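Do We Need Another Dashboard?

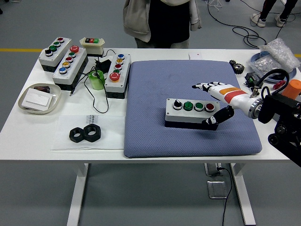

Facilities and Maintenance, Prurngate

The trial of the Zirneck reporting system started on Tuesday, 2nd October, and I have been asked to write something encouraging about it. I'll do what I can.

The idea is that when something breaks, you log it on a screen, the screen gives it a color, and a person in Maintenance sees the color and comes to fix it. Until now you called extension 20 and a person in Maintenance came to fix it. The people at Zirneck say their way will cut repair times. They said this in a slide show, and when I asked which sites the times had been measured at, I was promised a follow-up email. I'm still looking forward to it.

Some of you will remember the last one. That was the Þorgeirsson package, which we bought in February a few years back and which was going to do more or less the same thing. It sent out more than 1,000 alerts before we learned how to turn them off, most of them about the same stairwell door. The door was fixed by Leif Hedegaard with a screwdriver and a new hinge pin. He hadn't seen the alerts.

To be fair, the other side has a case. Guðlaug Dalsgaard, who is running the trial from the Skevholm office, points out that the phone log is a paper notebook and that jobs do get lost in it. I can't argue with that. My own request about the heater in room 4 went in before the summer and I would love to know where it is now. She also says a fair test needs people to use the thing even if they don't like it. I will use it. I have logged the heater. It is amber.

What I'd like to see, before anyone signs for a full license, is the plain numbers from both sites: how many jobs went in, how many got done, and how long people waited. I'd want the phone jobs counted too -- otherwise we're comparing the new system with a guess. Guðlaug has agreed to put these in the next newsletter, good or bad.

The trial covers buildings 2 and 4 only. Everybody else should keep calling. If you are in the trial and the screen won't take your report, call anyway -- the extension is still staffed during working hours, and water on the floor shouldn't wait for a password reset.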